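**Guidance for Residents: Setting Up a Countertop Dish Station**

Villmont Residence Services, revised 23 May 2018

The shared kitchens at Villmont have limited cabinet space, and residents are asked to keep everyday dishes on the counter in an orderly way. The procedure below applies to all kitchens on the Flelthorpe side of the building.

1. Clear the surface and wipe it with a damp cloth. Allow it to dry.
2. Set the dish rack near the front, where it can be reached without leaning over other items.
3. Stand each plate between the pegs, one plate per slot. Plates must not be stacked in the rack.
4. Place the mug stand behind the rack. Hang mugs by the handle and spread them among the arms so that the stand remains steady.
5. Keep produce in a basket of its own, away from draining dishes.

A storage box may be used at the end of the station for towels and spare cloths. A flat board laid across the top provides a second surface for one tall item.
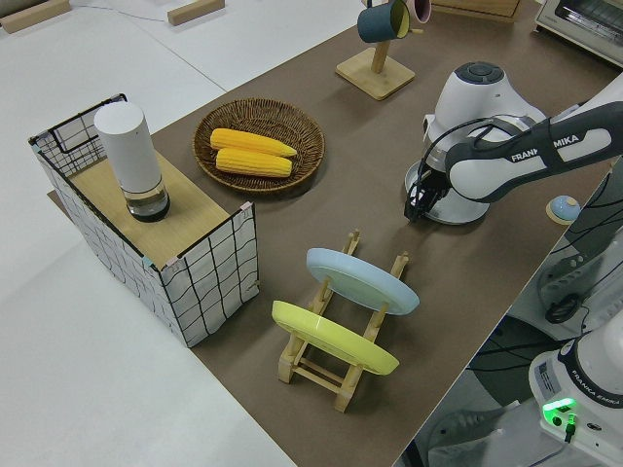

*Plates in a wooden rack, with the mug stand, a basket of corn and a storage box with a board on top.*

Residents who share a kitchen may find it helpful to agree on a color for each person's plate and mug. Items left in the rack overnight should be put away by the following morning.

Wooden racks and stands need modest care. Wipe them dry after use, do not soak them, and apply food-safe mineral oil every 3 months. A rack with a loose or split peg should be taken out of use and reported.

Replacement racks are available from Kayode Adeyemi in Room 140. Questions about kitchen assignments should be directed to Danai Bakalis, extension 582.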